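Speaker notes: Running a school uniform swap that lasts past the first year
Rosângela Siqueira
10/3/19

Slide 1. Title

Say hello, give my name, say I run the uniform swap at Tekmont. Mention that the handout is on the back table and the slides will go up on the Tekmont site. Ask who already has a swap at their school and who is thinking of starting one. If most hands go up for the second, spend longer on slides 3 and 4 and skip slide 6.

Slide 2. Where we started

One clothes rail in a hallway, two evenings in August. Parents brought bags, left them on the floor and went home. We had plenty of sweaters in the smallest size and almost no pants. By the second year we had 800 pieces and no idea what sizes they were.

Pause here. People usually laugh at the pants. The knees go first, so pants rarely come back in a state you can pass on.

Slide 3. Intake

Everything gets checked before it goes on a shelf. Collar, cuffs, buttons, underarms, hem. If it fails, it goes in the rag bag that evening. Do not start a "maybe" pile. Ours filled a closet.

Take out name labels at intake. A seam ripper works for the sewn kind. Iron-on labels need heat and patience, and some leave a mark.

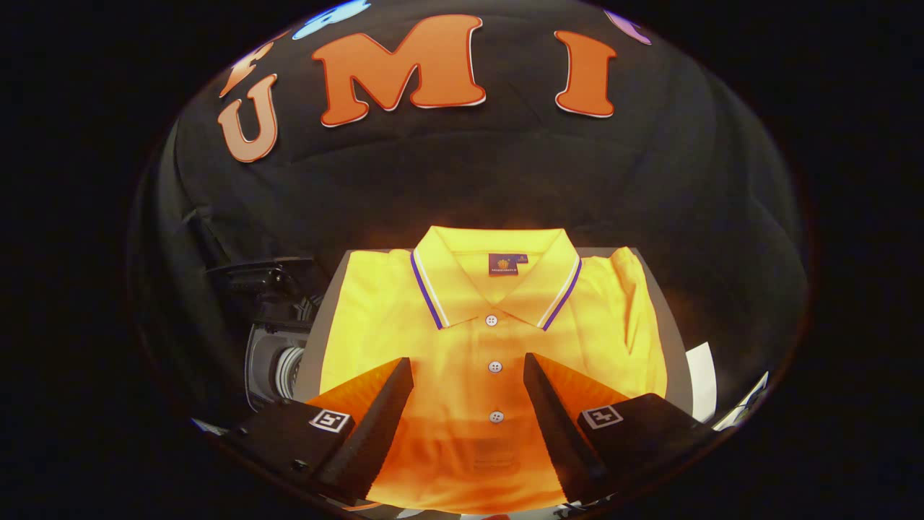

Slide 4. Sorting and storage

Sort by size first, then by garment. We did it the other way for two years and parents had to look in five places to dress one child. Polos are folded with the collar up so the size tag can be read without unfolding. Skirts and blazers hang.

Read out the box sizes from the handout. Lids matter more than you would think if your storage room has a sink in it.

Slide 5. Money

We charge nothing for polos and a small amount for blazers. Schools in the Trolla area charge for everything and theirs runs fine, so I won't tell anyone which is right. Last year 207 families took at least one piece. Laundry soap and hangers were our biggest costs.

Slide 6. When the uniform changes (skip if short)

Use the Drerent story. New sweater color announced in June, full shelves of the old one. Ask your principal for a changeover year, in writing, when both colors are allowed.

Slide 7. Questions

Leave 16 minutes. Likely ones: lost property, shoes (we don't take them), secondhand gym clothes. If someone asks about the tracking spreadsheet, send them to Tichý, who built it. Collect the sign-up sheet before people leave.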